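Bench Help Wanted at Cordero — Part Time, Paid, Training Included

Posted in: Jobs, Part Time, Repair and Refurbishing

Hi! I'm Ailbhe, I run the computer side of Cordero, and I need one more pair of hands at the bench, maybe two if the right two people turn up together.

If you've walked past our place on the Trelthorpe side of the tracks you may have taken us for a junk store. I don't mind. We take in old desktop computers from offices, schools and people's basements, we open them up, we figure out what's worth keeping, and we send the good ones back out to folks who need one. Everything else gets taken apart and sorted. I've been doing it long enough that I can't look at a beige case without wanting to get the side panel off.

Right now we have 221 towers waiting, most of them from one big office clear-out at Veststead, and my goal is to have 100 of them checked, cleaned and out the door by the end of November. I can't do that with the crew I've got. So, hello.

What you'd be doing

Mostly you'd be opening desktop towers and working through the insides. Side panel off, dust out, a good look around with a flashlight. You check that the memory is seated and the connectors are where they ought to be, you pull the drive, you label it, you put it on the cart. Drives never leave the room with the machine they came in. They go to Benedikt's shelf to be wiped, and a tower doesn't get one back until its paperwork is signed.

Then there's the cabling. I'm picky about cables and I'll say so up front so you don't find out on day one. I want to be able to follow a data cable from one end to the other with my finger. I want the power leads clear of the fan. A lot of what we get was put together in a hurry by someone who stuffed all the extra length wherever it would go, and part of your shift will be gently undoing that — gently being the word, these little plugs have clips and the clips are old.
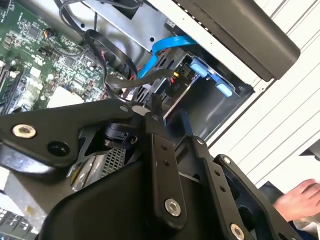
You don't need to know the name of every part. I keep a chart over the bench, and half the time I check it myself for the odd front panel plugs (every maker had their own idea about those). What I care about is that you look before you pull. If something won't come out, there's a screw or a latch you haven't found yet. Stop, get the light on it, call me over. I would much prefer to be called over ten times in an afternoon than find one bent pin.

The rest of the job is sorting. Screws by thread, memory by type, cables by kind and length. Some people find this part dull and some people put their headphones in and love it. I'm in the second group. If you are too, we'll get along great.

Who I'm hoping to hear from

You've opened a computer before, even if it was just the family one and you got yelled at. Or you haven't, but you fix bikes or sewing machines or clocks and your hands already know not to force things. Demetrius Mercado came to us from upholstery and he's now the fastest person here at getting a stuck drive cage loose.

You can stand or sit at a bench for a few hours (the stools go up and down, the benches sadly don't). You can lift a full tower from the floor to bench height. They aren't terrible but some of the older ones are heavier than they look, so if lifting is a problem, tell me and we'll set you up with the sorting and testing side. I've done that before and it works fine.

You can read small print, or own glasses that can.

You write things down. Each tower has a sheet taped on top and the sheet is only useful if it's filled in as you go. I've had wonderful technicians who wouldn't touch the sheet and it drove me up the wall.

You're at least 18. No upper limit. No diploma needed, no certificates, and please don't go buy one for this.

Hours and pay

Shifts run from 1 p.m. to 5 p.m., three afternoons a week, and we can talk about which three. Pay is $19 an hour from your first shift, training included. The first 6 shifts are paired, so you'll be sharing a bench with me or Patricio Carrasco, and after that you get your own station and your own driver set. The job is funded through the end of the Veststead batch. I'd love to keep people on after that, and I've asked for the money, but I don't have it in hand so I'm not going to promise it.

We supply tools, wrist straps, gloves, dust masks and more coffee than is wise. Bring closed-toe shoes and clothes you don't mind getting gray. The dust in a tower that's lived under a desk for years is really something. Tie long hair back and leave the rings and bracelets at home.

There's street parking out front and a bike rack by the loading door. The Tollow bus stops on the corner. The workroom is on the ground floor with one small step at the front and none at the loading door, so use that one if it's easier.

How to apply

Please don't send me a three-page resume. Write me a few lines with your name, the afternoons you're free, and something you've taken apart and how it went. It doesn't have to have gone well! One of my favorite notes ever was about a toaster that did not survive.

Drop it in the box by the front counter or hand it to Anselmo Palacios, who's at the counter every day from 10 a.m. and can answer most questions about the building and the paperwork. For bench questions ask for me. If I've got my head in a case just say my name loudly.

I'll get back to everyone, yes or no. If it looks like a fit I'll ask you in for an hour at the bench, paid, where you'll open a tower with me sitting next to you. There's no trick to it and no score. I just want to see how you handle a screwdriver and you can see whether you could stand listening to me talk about cable routing all fall.

I'm reading notes as they come in and I'll take this posting down once the spots are filled. Already sent me one in the spring? Send it again, please — we moved the office in between and I'm still finding boxes.

Ailbhe Ó Flaithearta
Cordero, computer bench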